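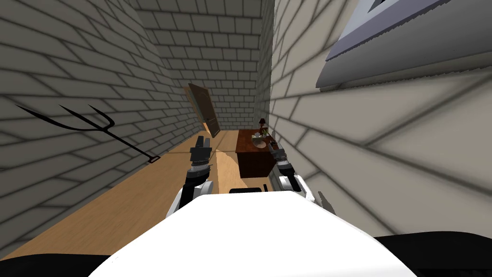
Grey brick walls and a dark wooden desk.

Right, a long one about writing letters by hand, because I promised Maya Khalaf I'd finally put it all in one place instead of sending it to her in dribs and drabs at midnight. Kettle on first if I were you.

I started again last December. I hadn't written a proper letter since my gran died, just birthday cards with "lots of love" in them, and then one arrived from Bohumila Machala, who taught me piano when I was small and must have got my address from my mum. Four sides! All about her plum trees and her bad knee and a concert she'd walked out of.

I meant to answer that same evening and it took me 17 days. I kept thinking I needed something to tell her. In the end I wrote about the bus being late and a soup I'd ruined, and she wrote back saying the soup was her favourite part (she wanted to know which pan).

So that's my first bit of advice, if you're stuck. Put down the small stuff. What's on the windowsill, what next door are shouting about, what you had for tea. They can get the big news from you on the phone.

Paper. I know people get very keen on this and I was all set to be one of them. I bought a Madska pad, lovely thick cream sheets, and was so frightened of spoiling it that I wrote nothing for a fortnight. Now I use a cheap lined one from the corner shop and rattle along quite happily. The Madska is in a drawer, waiting for a wedding or something.

Pens, as several of you have asked before: a Flonder with blue ink, medium nib. I smudge because I'm left-handed, and I've made my peace with it. Ville Suominen swears by pencil and his letters are perfectly readable, if a bit silvery by page three.

Crossing out is fine! I used to copy the whole thing out again if I made a mistake, and what came out the other end was always stiffer. Mervyn Bickerstaff crosses out whole paragraphs and then writes "ignore that" in the margin, and of course it's the first thing I try to read.

I've got two regulars now, Bohumila and Mervyn, and then a handful who write when the mood takes them. I do try to keep up with everyone but some months it's hopeless, and I've stopped beginning with a paragraph of apology. Gran used to start every single letter with one and it went on for up to 40 lines.

Speaking of Gran, I found her letters to my grandad in the loft, tied up with parcel string. Mostly they're about coal and whose turn it was to have her sister to stay. There's one where she's drawn the cat. I've read that one a good many times.

Stefaniia Kovalchuk asked whether I keep copies of mine. I don't, and now and then I'm sure I've told somebody the same story twice. They've been kind about it so far.

Anyway, if you fancy having a go, pick one person and write them one side of paper this week. Tell them about your soup. I've got Bohumila's latest here, with a pressed leaf in it and a long complaint about her new neighbour's hedge, so I'm off to answer that before the last post goes.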